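Caseworker, Civil Rights Intake (full-time)
Jososness Legal Access Center, Kondau office
Posted August 20, 2025

The Jososness Legal Access Center is hiring a caseworker for its civil rights intake desk. We help people who believe they have been turned away from housing, jobs or public places because of their religion, race, disability, sex or family status. We also hear from small congregations and religious schools that have received a complaint and don't know how to answer it. We don't take a position on a case before we have read it.

The intake desk opened 113 new files last year. Most of them involved rental housing. A growing share concerns public accommodation — halls, campgrounds, catering, event space — and the new caseworker will spend most of the week on those.

What you will do

Answer calls and walk-ins, and write up a first statement the person can read and sign. Collect leases, letters, booking forms and emails. Check filing deadlines and enter them in the calendar the same day. Prepare the draft complaint or the draft response for an attorney to review. Sit in on mediation sessions, usually two or three a month, and keep the notes. Travel to the Gamage satellite office every other week. Mileage is paid.

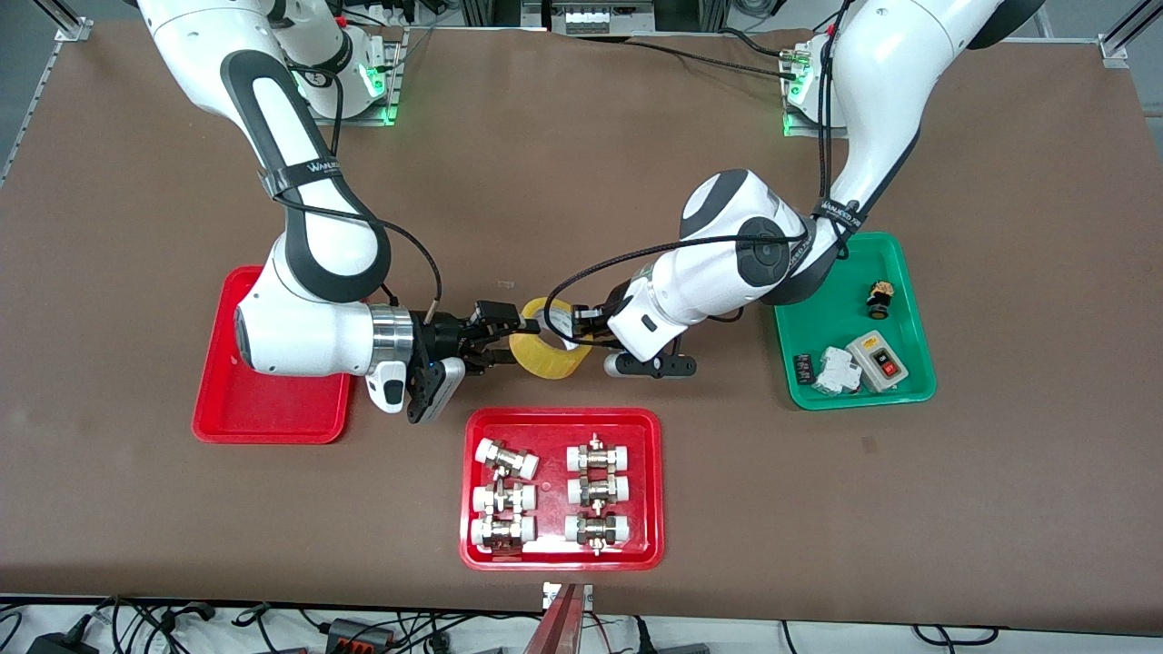
One former caseworker wrote to us that the hardest part was the phone, and that applicants should be told so. Callers are often upset, some of them have already been sent to three other offices, and it can take 40 minutes to get to the date the thing happened. She added that the training on deadlines was good and that she would have liked more of it before taking calls alone. New staff now sit with a second person on the line for the first 11 shifts.

What we are looking for

Two years of work in a legal office, tenant group, government agency or similar setting. Clear writing. Good record keeping. Comfort talking with people whose beliefs you may not share, on either side of a complaint. Spanish is helpful but not required. You do not need a law degree or a paralegal certificate.

Staff may not discuss open files outside the office, and may not post about them online. This applies after you leave as well.

Hours and pay

The position is 35 hours a week, with one evening shift until 8 p.m. Pay is set by the county scale, grade 10, and the current scale is available from the front desk. Health coverage starts on the first day of the second month. The job is funded for two years, with renewal depending on the Detiretti grant.

How to apply

Send a resume, a one-page letter and a writing sample of no more than four pages. Remove names and addresses from the sample if it comes from real work. Applications are read as they arrive through the middle of September. Interviews are held in person at the Kondau office, second floor, and include a short written exercise. Tell us ahead of time if you need an interpreter, a ground-floor room or a different hour for religious observance.

Applications by mail or at the front desk only. Please write "Intake" on the envelope.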